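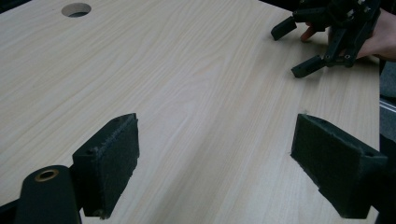 Last updated: 27/03/2021

My old handheld was in a drawer for a long time, and this winter I took it out again. I wanted to play one game only, Bernidstead, which I bought when it was new and never finished. I had stopped in the third chapter, at the part with the flooded mill. When I started the console, the save was still there, and my character was still standing on the same stairs with almost no health and one lamp.

I want to write down how it went, because I have now finished the game and I have some opinions about it. English is not my first language and I also played the game in English, so maybe I have missed some jokes.

For those who don't know it: Bernidstead is a slow adventure game with a little fighting. You are a surveyor who comes to a valley to make a map, and the people in the valley do not agree where the valley ends. You walk, you measure, you talk to people, and sometimes something comes out of the water. The map in the game is the one you have drawn yourself. If you measure badly, the map is wrong, and the game does not correct it for you.

This was the reason I stopped the first time. My map was wrong in the west part, by a lot, and I walked in circles for two evenings looking for a bridge. I thought the game was broken. When I came back to it I did something I had never tried, I went back to the first measuring point and did the whole west side again. It took me an evening and it was one of the best evenings in the game. The bridge was behind the chapel. I had drawn the chapel on the wrong side of the river.

The fighting I like less. There are 3 weapons, and two of them I never used after the first hour. The pole is always the best choice, it keeps the enemies away and it is fast. On a small screen it is also hard to see how far away an enemy is when it is raining, and in this game it rains very often. In the marsh I died so many times that I turned the sound off, because the death music is long and you can't skip it.

Then there is the patch. When I first played, I had the version from the cartridge. The last update added a setting called "quiet marsh", and it makes fewer enemies appear in chapters four and five. I found out about it from an old forum post by Eetu Savolainen, who has written a very long guide for the game with all the measuring points. He is strongly against quiet marsh and says that it ruins the feeling of chapter four. I read his reasons, I understood them, and I turned it on anyway. I was happier after that. I think I saw enough of the marsh before to know what the feeling is.

The guide helped me in one more place. In chapter five you must choose which of the two families gets the meadow, and you can only choose Kekwood's side if you have talked with the old ferry woman before the storm. The game gives you no sign about this. I had not talked with her. I loaded an earlier save and lost six hours of play, and I am still not sure if it was worth it. The ending with Kekwood is better written, but the other one has the scene in the boat, which I have now watched in a video.

I should say something about the writing, since most people who like this game like it for the writing. It is good. The people speak in short sentences and they don't explain everything. Trurkell, the man who sells you the rope, has maybe 40 lines in the whole game and I remember most of them. I had to look up several words for parts of a mill and for kinds of mud. I did not know there were so many words for mud in English.

The console itself did better than I expected. The battery lasts less than before, but it lasts an evening. The left stick moves a little by itself, so my surveyor was always walking slowly to the north when I put the thing down. Once she walked into the river like this while I was making tea. I cleaned around the stick with a dry brush and it is a little better now. I don't want to open it.

My friend Kolbrún Hjaltested asked me why I did not wait for the new version for computers, which people have been talking about for a long time. I have my save on this one, and I like to play lying down. Also I have waited for new versions of games before. If it comes in June, as the rumor says, I will probably buy it too, and complain that the rain looks different.

Next I want to try Ankrah, from the same people. It was their game before this one, it is shorter, and I have heard that it has no fighting at all. I found a used copy with the manual inside. The previous owner has written all the door codes on the last page in pencil, and I am trying not to look at them. If you have played it, please write in the comments if I should begin with the normal mode or the long one, but please do not tell me what is in the lighthouse.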